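Open afternoon at Skikum
March -- by Roland Nuttall

Skikum opened its training floor to visitors for one afternoon, and Salma Bouazza and I went over from Kershaw to see how they teach a robot by hand. The doors opened at 2 and we were a little early, so we had tea in the lobby and read the posters.

The first part of the visit was remote control. An operator from Sesau sat at a desk with a pair of small arms, and a larger pair across the room copied what she did. She was folding tea towels. It is slower than I had expected. The delay is small but you notice it at the corners of the cloth, and she told us new operators tend to grip too hard for the first few days. Salma had a turn and managed one fold before letting go of the towel.

The second part was the one we had come for. There is no robot in the room at this stage. A person carries a gripper with a camera on it and does the job with that, and the recordings are used later to train the arm. Skikum aim for 1,000 good recordings of a task before they try it on a machine. Failed grasps are marked and kept in a separate set.

They like to record away from the lab as well, in kitchens, offices and places where people sit and eat, so that the backgrounds and the light vary. Bottles are an early exercise. The person holding the gripper closes the fingers on the body and tries to keep the bottle upright.
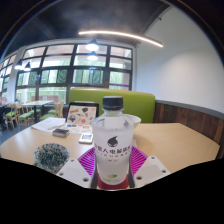

Water bottle held between the fingers of the hand-held gripper.

I asked about wear on the finger pads and was told they are changed when the grip starts to slip -- there is no fixed schedule. Clomedent were due to talk about data storage afterwards, but we had a train to catch and missed it. Salma has asked for the slides.

Last updated: March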